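Sunday plan was a nap. Instead I emptied the drawer under the hall bench, the one that eats everything, and now it's all over the kitchen table.

I started a little after lunch thinking 20 minutes, tops. Reader, I was still going when the streetlights came on!

Things I have learned: I own 3 rolls of tape and can only ever find the one with no end on it. Also a Nukis loyalty card with a single stamp. I don't remember going twice, so I guess that checks out.

My rule this time - if I can't say what it's for in one breath, it goes. The mystery key from the Bech apartment is exempt. I moved out of there 4 years ago and I'm still scared to toss it.

Somebody asked about the tablecloth last time I posted. It's from the Widetti outlet, end of the bolt, and I love it so much (stripes hide crumbs, ask me how I know).

Small stuff that stays is going on a tray so I can carry it back in one trip. Anything off the tray is still up for debate, and I'm taking votes until bedtime.
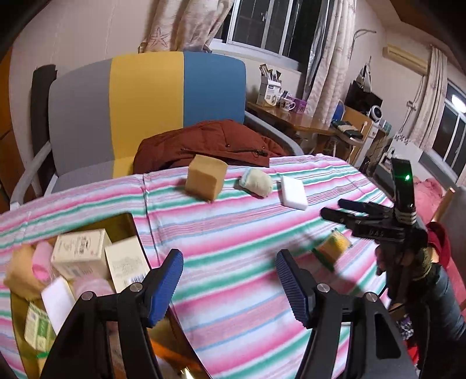 Tray on the left, the undecided lot out on the stripes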